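Can a Robot Clean Your Room?

People have been asking for a robot that does chores for a very long time. Some machines already help at home. A dishwasher washes plates, and a robot vacuum can cross a floor without anyone pushing it. But each of these machines does one job. Ask a dishwasher to put your socks away and nothing will happen.

Picking things up is one of the hardest jobs for a machine. Your hand has five fingers, and your skin tells you how hard you are squeezing. Many robots have a gripper with only two jaws. The jaws open and close, a bit like kitchen tongs.

Factories have used robot arms for years. In a factory, the same part comes down the line in the same place, maybe 800 times before lunch. The arm repeats one movement. Homes are different. Things get dropped on top of each other, and tomorrow they will be somewhere else.

Think about a box of odds and ends. A bottle is smooth and can roll. A cable bends when you grab it. A clear container is hard for a camera to see, because the camera sees what is behind it too. Even the box can be tricky — cardboard is thin, and a gripper that squeezes too hard will crush it.
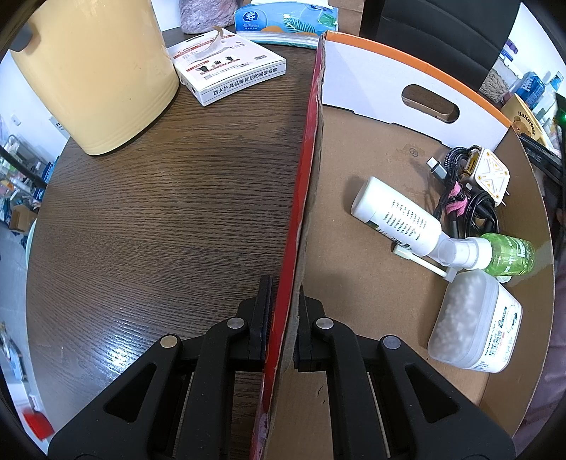

One way to teach a robot is to show it. A person does the chore with a gripper held in the hand, and a camera records each move. A computer then studies the recordings. It may need 200 tries at one small job before it starts to do well, and a new kind of box can still confuse it.

So can robots do chores yet? They can do some of them, slowly, and often with a person nearby to help. For now, you will still have to tidy your own room.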